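Prumbridge Kitchen Table Survey: data card

Version 8, April. Maintained by Damian Wasilewska, with cleaning by Lech Witkowska.

What this is

A table of answers from people who bought, inherited or were given a wooden dining table and were asked how it has held up. There are 2,463 rows in the release file. The raw file had 3,000. The difference is duplicates, blank forms and a run of entries that all came from one furniture shop in a single evening and all gave top marks.

I'll say early that I don't think this data proves much. It was gathered because the care advice printed by sellers contradicts itself, and I wanted to see if owners' experience was any more consistent. It's a bit more consistent. Not a lot.

Where the rows came from

Paper forms left at the Prumbridge library and the hardware store, plus an online form that ran over one winter. Jarosław Nowakowski typed up the paper ones. Where he couldn't read a word he left the cell empty, and I'd ask anyone reusing this to leave it empty too. An earlier copy going around had those cells filled with the most common answer. Please delete it if you have it.

Columns

table_id: a number, no meaning
wood_claimed: what the owner says the wood is
finish_claimed: oil, wax, varnish, lacquer, "none", don't know
age_years: whole years, owner's guess
cleaner: free text, spelling left alone
marks: rings, scratches, fading, swelling, none
colour_change: yes, no, unsure
refinished: yes, no
seller: free text, often blank

About wood_claimed

Treat this column with suspicion. Most people are repeating what a label or a salesperson told them. Birch, maple and ash get mixed up all the time, and pale veneer gets reported as solid wood. Brayden Petrenko went out and looked at 32 of the tables in person, and his notes are in visits.txt. He disagreed with the owner often enough that I no longer sort by this field for anything.

Pale tabletops with long grain lines and a slight gloss.
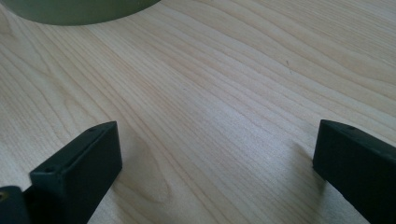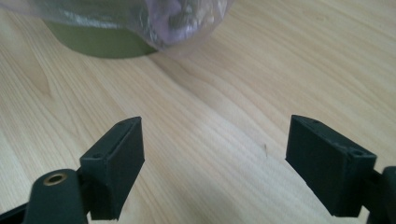
About finish_claimed

Worse than the wood column, if anything. "Oil" covers everything from raw linseed to a hard factory coating with the word oil on the tin. Owners who named the Flanora or Karia care kits usually put down whatever finish the kit was sold for, whether or not the table had it. I thought about merging oil and wax into one value and decided against it, as that would hide how unreliable both are.

What people tend to claim from this data, and shouldn't

That one cleaner causes rings. The rows don't record when a mark appeared, so a ring could be older than the bottle of cleaner.

That older tables were better made. The bad old ones went to the tip and never filled in a form.

That pale wood yellows faster. Wojciech Sikora made this argument on the mailing list and it may well be right, but colour_change is a yes or no from memory with no before and after to compare. It can't carry that weight.

Known problems

Row order in version 7 was shuffled by a spreadsheet sort that missed the last column, so sellers are attached to the wrong tables. Fixed in 8. Don't use 7.

The Begović rows (look in seller) were collected with a slightly different form that left out refinished. Those cells are blank and don't mean no.

Ages ending in zero and five are far too common. People round. I've not tried to smooth this out.

A few owners wrote about benches or desks. I removed the obvious ones. Some will still be in there.

Files

tables.csv, the release file
visits.txt, Brayden's notes, lightly edited for addresses
form_paper.pdf and form_online.txt, the wording as asked
dropped.csv, the removed rows with a reason for each

Reuse

Free to copy and change. Keep the version number with it. If you publish a chart, say the answers are self-reported, and put that on the chart itself where people will see it.

Corrections

Send them to Lech with the table_id. He goes through them on Wednesday evenings. General opinions on coasters will not be added to the file.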